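Handout 4: What we saw at the Gasteck open day

Intro to Automation, Section 2
September 30, 2025

Thank you all for getting on the bus so early, and for being such good guests once we arrived. Forty-three of you signed up and I had my doubts about the seating, but the Gasteck people found chairs from somewhere and even put out coffee. These notes are meant to go with whatever you wrote down yourselves. If your version differs from mine, bring it to class and we'll sort it out together.

## The morning session

Damian Sobczak met us in the lobby and took us straight to the demonstration room, where the first hour was all simulation. A few of you looked let down by that (I saw the faces!), and I understand -- you came to see machines move. But Damian made a point I'd like you to hold on to for the rest of the term. His group tries out a grasp in the simulator many times before anyone goes near the real cell, and most of the arguments about how a hand should come in, how hard it should close and where it should let go are settled there, on a screen, with a cup of coffee nearby.

The task he showed was a simple pick, hold and carry, which the group calls the Dollis task after the old training cell it was first written for. One arm, one small part, and an empty world to do it in.
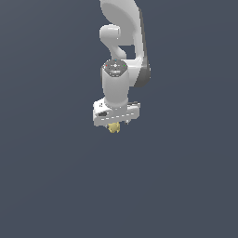 Grasp planning is the piece I most want you to review before next week, and it goes back to our Chapter 6 reading. The planner has to choose where the fingers touch the part, and that choice depends on the shape of the part as well as the shape of the hand. A block with flat sides is kind to you. Something lumpy, like the little yellow piece held under the hand, gives you far fewer good places to put a finger, and a small change in approach angle can turn a firm hold into a poor one. Remember also that with no table or floor in the simulated space, the planner has nothing to bump into, so you are looking at the grasp problem by itself. Collision checking comes later, and we'll give it a whole lecture.

Two terms from Damian's talk that belong in your notebooks:

- **Approach vector:** the direction the hand travels as it closes in on the part.
- **Grasp margin:** Gasteck's own phrase for how far the part can shift before the hold is lost. Our textbook says "grasp stability," and you may use either one on homework.

## After lunch

Daiane Holanda walked us through the Narnum cell, which is the real thing, fence and all. She ran the carry 62 times during our visit, mostly because you kept asking her to slow it down, and she never once sighed at us. Her best advice was to watch the wrist and leave the fingers alone for a while -- if the wrist arrives badly, the fingers can't do much to save it.

Someone asked why the Coşkun fixture was bolted at such an odd angle. Daiane said it was set that way for an earlier part and they've grown used to it.

## For next time

1. Read pages 116 through the end of the chapter.
2. Write one page on a difference you noticed between the simulated carry and the one in the Narnum cell. Sketches are welcome, and they don't have to be pretty.
3. Bring a small object with an awkward shape. We'll pass them around and mark finger positions with tape.

Visitor badges should come back to me, please. Daiane has kindly offered to have us again in December, and I'd like to return everything we borrowed before then.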